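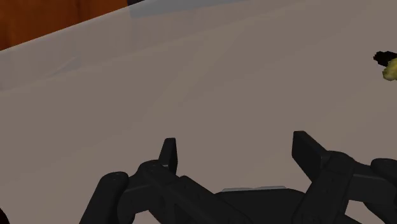 Flilano Toster 72 Desk Top (surface only, no legs)

Sold as: 178 x 72 cm, one-piece top, matt finish
Guarantee: 6 years on the surface, edges excluded
Lead time: 11 working days to mainland addresses
Shares 11 | Comments 6

We held off stocking the Toster for a long while. Flilano's own leaflet calls it "the last desk top you will ever need", and we have sold enough desk tops to be wary of that sort of talk. We still are. It has gone on the site after one of them spent a winter in our back office in Gerkdale, where it was used for packing, paperwork and lunch, and came out of it well enough that we would sell it to a customer we expected to see again.

What you get

One top, 72 cm from front to back, drilled for nothing. Flilano say this gives you freedom. It also means you will be drilling your own pilot holes, and if you have never done that before you should practise on a bit of scrap first. Screws are not included. The leaflet lists a "fixing pack", but it turned out to be four felt pads and a sheet of paper when we opened ours. Use screws no longer than 16 mm. Longer ones will come through, and a hole in the face is not covered by the guarantee however politely you ask.

The size is honest, which we can't say of every make. We put a tape on ours and it was within a millimetre or two along both sides. The corners are square enough to push up against a wall without a gap, assuming your wall is straight. Ours isn't.

The finish

Flilano make a great deal of the "anti-mark" surface. Our view is that it marks less than gloss and more than they say. Tea left overnight wiped off with warm water. Ballpoint needed a second go and some washing-up liquid. Permanent marker left a faint ghost that is still there if you know where to look. Greasy fingers do show in low sun, mostly along the front, and a dry cloth only moves them about.

The leaflet also says the surface "helps concentration by cutting glare". It does cut glare. A lamp placed behind a screen throws a soft patch on it and no hard bright spot. We have seen nothing to back up the part about concentration and we would not pay extra for it.

Do not use cream cleaners, scouring pads or those white sponge blocks. They polish the matt off, and a shiny patch on a matt top cannot be put right. This is the most common complaint about matt desks of any make and it is nearly always the sponge.

Heat

Rated by the maker for "everyday hot drinks", whatever that means. Mugs have been fine. Pans, irons and glue guns should go on something else. We did not test it to destruction because we had to pay for it.

Legs and frames

It fits the Chauvin fixed frame and the Chauvin crank frame without any trouble. Most other frames will take it too, provided the rails come to within 30 cm of each end. With a shorter frame you get a long overhang, and anybody who leans on the end of it will feel it give.

People ask us about using two trestles. You can. We would put a third one under the middle if you keep anything heavy there, such as a big printer or a sewing machine. Flilano give a load figure in the leaflet, but they don't say whether it is spread out or all in one spot, and they didn't answer when we wrote to ask. We have left the figure off this page until they do.

For motor-driven frames, check that your crossbars have flat tops. Some have a raised weld in the centre that stops the top sitting down properly. A couple of washers will sort it out.

What we don't like

The edge. It is neat when new, but it is the weak point, and Flilano seem to know this since they leave it out of the guarantee. Ours picked up a chip on the front left corner when a chair arm caught it. If your chair has hard arms, measure the height before you order.

The packaging is also poor. There is plenty of card round the middle, where it isn't needed, and very little on the corners. We now add our own corner guards before sending any out, and damage in transit has dropped a good deal. Please still open it while the driver is there. If the driver won't wait, sign for it as unchecked.

And the price. There are cheaper tops that do much the same job for the first year or so. If you are furnishing a spare room that gets used at Christmas, buy one of those. The Toster starts to make sense for a desk that is worked at every day.

Delivery and returns

Kerbside only. It is heavy and awkward on stairs, so have a second person ready. Our van goes out from Gerkdale on a Tuesday for local addresses, and all other orders go by carrier. Returns are accepted within 30 days as long as it has not been drilled. Once there is a screw hole in it, it is yours.

Cut-to-size is not offered on this one. We tried, and the cut edge needed sealing to a standard we could not promise to repeat. A joiner will do it for you, though the guarantee goes with the first saw cut.

Questions we get

Does it come in other colours? The maker lists several. We only stock the one we have used.

Is it scratch-proof? No. No desk top is, and we would be careful of any shop that tells you otherwise.

Can it be used as a kitchen worktop? Please don't. It is not sealed for standing water, and the area round a sink would swell in time.

Does it smell when new? A little, for about a week. Open a window.

Comments (6)
Share this page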